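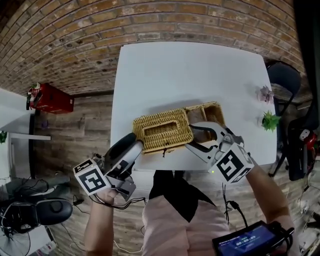

Section 4. Woven desk basket with lidded tissue section

4.1 Scope

This section covers the preparation, filling, refilling and routine care of the woven desk basket supplied with the Pristton meeting table set. It applies to baskets with one lidded section and an open section beside it. For the table itself, refer to section 3. For artificial plants and other table accessories, refer to section 5.

The basket is intended for indoor use on a flat, dry surface. It holds one pack of paper tissues under the lid and small dry items in the open section.

4.2 Parts

Lid. Hinged, with a rectangular slot through which the tissues are drawn.
Lidded section. Holds the tissue pack.
Open section. Holds pens, notepads, wrapped sweets and similar items.
Fastening loop. A small dark loop used to lift the lid.

Woven baskets vary slightly in colour and in the spacing of the weave. Small variations are normal and are not grounds for replacement.

4.3 Before first use

1. Remove the outer carton and the paper wrap. Do not use a knife on the inner wrap, as the blade may cut the weave.
2. Open the lid and take out any packing material from all sections of the basket.
3. Run a dry cloth along the rims and the edges of the slot. Trim any loose fibre end with small scissors. Do not pull it.
4. Leave the basket in the room with the lid open for 4 hours before filling.
5. Place the basket on the table and check that it sits level. If it rocks, press down gently on the raised corner with the palm of the hand.

CAUTION: Plastic bags can be dangerous. Keep them away from babies and small children.

NOTE: A slight smell of dried grass is usual when the basket is new. It fades with airing.

4.4 Filling the tissue section

1. Set the basket lengthways along the front edge of the table, with the hinge facing away from you.
2. Hold the basket steady with one hand and raise the lid with the other. Stop when you feel resistance from the hinge.
3. Remove the empty tissue wrapper, if there is one.
4. Open the new pack along its perforated line and pull the first tissue halfway out.
5. Lay the pack flat in the section with the opening upwards. The pack should lie below the rim on all sides.
6. Feed the first tissue through the slot from beneath, then lower the lid.
7. Draw one tissue to check that the next one follows. If it does not, open the lid and turn the pack end for end.
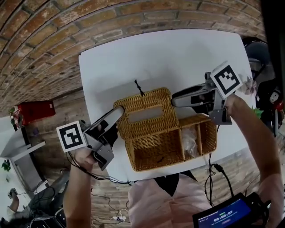
The lid should be supported by hand for as long as it is open. The hinge is designed to guide it and will not bear its full weight – a lid left hanging backwards will stretch the binding, and after a time the front edge will no longer meet the rim.

CAUTION: Do not lift or carry the basket by the lid or by the fastening loop. Hold it by the outer walls, with one hand at each end.

4.5 Using the open section

1. Put taller items against the back wall and flat items at the front.
2. Keep liquids, unwrapped food and uncapped pens out of the basket.
3. Do not force items between the walls. A wall that has been pushed out of line can usually be eased back by hand, but repeated bending will break the weave.

The total load in all sections should not exceed 500 g. A heavier load may cause the base to sag.

4.6 Cleaning

1. Empty the basket completely.
2. Turn it upside down over a bin and tap the base.
3. Brush along the direction of the weave with a soft, dry brush. An old paintbrush is suitable.
4. Wipe marks with a cloth that has been dampened with clean water and wrung out well.
5. Dry at room temperature with the lid open. Do not place the basket on a radiator or in direct sun.

Polish, bleach and furniture spray must not be used. They darken the fibres unevenly and the marks cannot be removed.

4.7 Faults

Tissues tear at the slot. The pack is sitting too high, or a fibre end is catching. Use a shallower pack, or trim the fibre as in 4.3, step 3.

Lid does not close flat. Check that no part of the wrapper is trapped at the hinge. If the rim is clear, close the lid and rest a book on it overnight.

Fastening loop is loose. Twist the ends together again and tuck them under the weave. Do not glue.

Base is damp or spotted. Empty the basket, dry it as in 4.6 and wipe the table before putting it back.

4.8 Replacement

Replacement baskets are ordered from Sundqvist under part number 256. Lids are not sold separately. State the set name and the colour of the basket when ordering.

Section revised July 23, 2018. Text: Agnes Berge.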